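Ticket 257 - Gripper finger quote, bowl cell
Status: Open
Opened: 8/30/23

Need a decision on finger sets before the Yagi order closes. Budget line is $2,000 for both arms. Mistel quoted 2 sets of soft fingers, freight extra. The stock two-finger grippers are on the bowl work now and I'd like to know if we can stay with them until December.
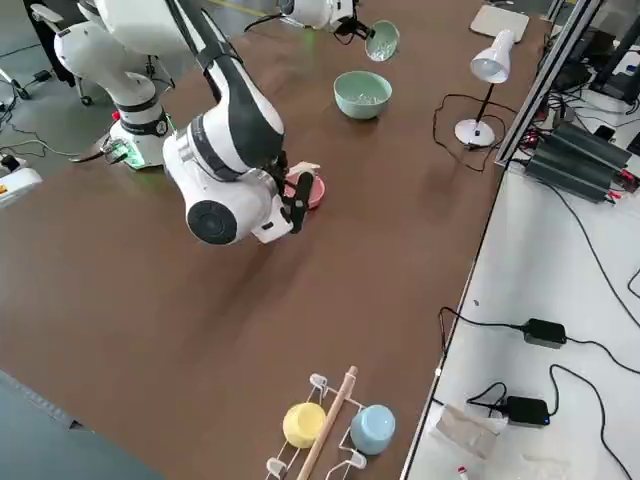 Prillow: Freight from Mistel was $40 last time, so it should fit. Check the mounting plate is included, they charged us separately for it on the Brastness job.

Plate is not included. Asked Mistel for a revised quote with plates and a spare set of screws. The small bowls and the larger green ones need to be handled with the same fingers, as there's no money for a tool changer this fiscal year.

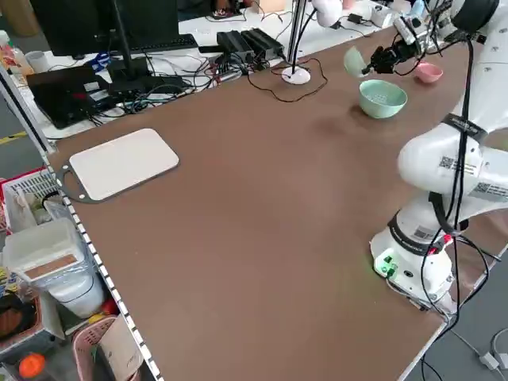

If the revised quote goes over the line, I'll order one set for now and move the second to the December budget. Leaving this open until Mistel replies.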